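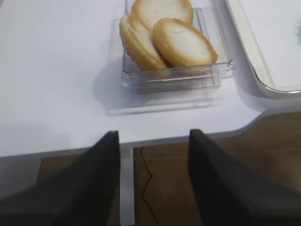 Kostel, July

Shelf life of flat pastries in retail packaging: final report

1. Background

Small bakeries in Kostel sell most of their flat pastries within a day of baking. What remains is marked down or thrown out. The Engelhardt bakery supplied this project with product from a single recipe and asked whether a change of packaging would allow a second day of sale at full price. The work covers moisture loss and firmness only. Mold growth and flavor were outside the scope.

2. Materials and method

Three types of packaging were compared: paper bag, clear plastic container with a snap lid, and the same container with a vented lid (Nasetti, small size). Each package held 3 pastries. The full set was 30 packages, divided equally among the types and stored on an open shelf away from direct sunlight.

Packages were weighed at closing and again at each check. Firmness was measured with a Monedar benchtop tester fitted with a flat probe. The probe was pressed into the center of the pastry and then into the rim, and the peak force was recorded. Pastries used for firmness were discarded after the test, so no piece was measured twice.

The tester was zeroed before every session. In the first session the probe was mounted slightly off vertical - the readings from that session were dropped and the packages replaced.

3. Results

Weight loss was highest in the paper bags and lowest in the closed containers. The vented containers fell between the two, closer to the paper. After 15 hours the rims of the bagged pastries were clearly firmer than at closing, while the centers had changed little.

In the closed containers the pattern was reversed. Centers stayed soft, but the rims lost their crispness as moisture moved outward from the filling. Rim readings in this group also varied the most from piece to piece.

4. Cost

At the bakery's present volume, 3,000 packages would cover one season. The vented lid costs more per unit than the plain lid, and the paper bag is the cheapest of the three.

5. Limitations

Room humidity was logged but not controlled. Only one recipe was tested, and a filling with less water would probably shift the rim results.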